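Vilton Hall Users' Group
Minutes of the March meeting, held in the side room, 7 p.m.

Present: Lachlan Moncrieff (chair), the hall secretary, the bookings clerk, representatives of the quilters, the Crichton Road play group and the seniors' lunch. Apologies from the choir.

1. Previous minutes
Accepted. The quilters asked that "agreed to share the iron" be changed to "agreed to discuss sharing the iron." Changed.

2. Work surfaces, main room
The chair reported that the new gray panels are in and that Olbridge, who supplied and fitted them, consider the job finished. The chair does not. The quote described "a continuous work surface." What we have is panels laid next to each other with a gap between them, and the chair asked what the word continuous was doing in the quote if that was always the plan.

The secretary read out Olbridge's reply, which says the gaps are normal, allow for movement, and "will not be noticed in everyday use." The chair asked who had tested this and on what day. The quilters said they noticed on the first morning, as pins go straight in. The play group expects the same of glitter and asked for it to be minuted now so that it can be referred to later.

The lunch group said they like the panels. They are smooth, the matte finish does not glare under the lights, and they are a big improvement on the old tops, which caught on sleeves. The chair accepted that the finish is fine so far but pointed out that the old tops also looked fine in their first month. The secretary said the old tops never looked fine.

Olbridge has offered to fill the gaps for a further $469. The alternative is a cover strip from Terside at $588, fitted. The chair said he was not inclined to pay either figure for something he believed we had already bought. The bookings clerk wondered whether a filler would stay put, given that Olbridge's own letter says the panels move. It was felt this was a good question and that Olbridge should answer it in writing.

Agreed: no payment for filling or strips at this stage. Secretary to write to Olbridge quoting their own wording back to them. Item to return next meeting.

3. Cleaning the panels
The leaflet says a damp cloth and "any mild cleaner." The play group asked what counts as mild. The leaflet does not say. Until it does, users are to stick to dish soap and water and keep the scouring pads in the kitchen. The quilters asked whether they may still use the rotary cutter with a mat under it. Yes, with the mat. Without the mat, no — and the chair would like this passed on to the evening class as well.

4. Bookings
The 3 p.m. changeover is still running late. Both groups blame the other. The clerk will allow 2 extra weeks before changing the times.

5. Any other business
The play group reported the kettle is slow. The chair said it has always been slow. No action.

Meeting closed 8:20 p.m.

Attachment to item 2 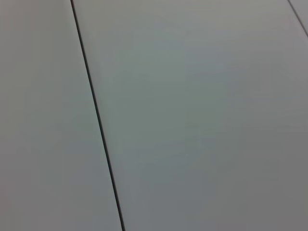
Main room work surface, gaps between panels, as fitted.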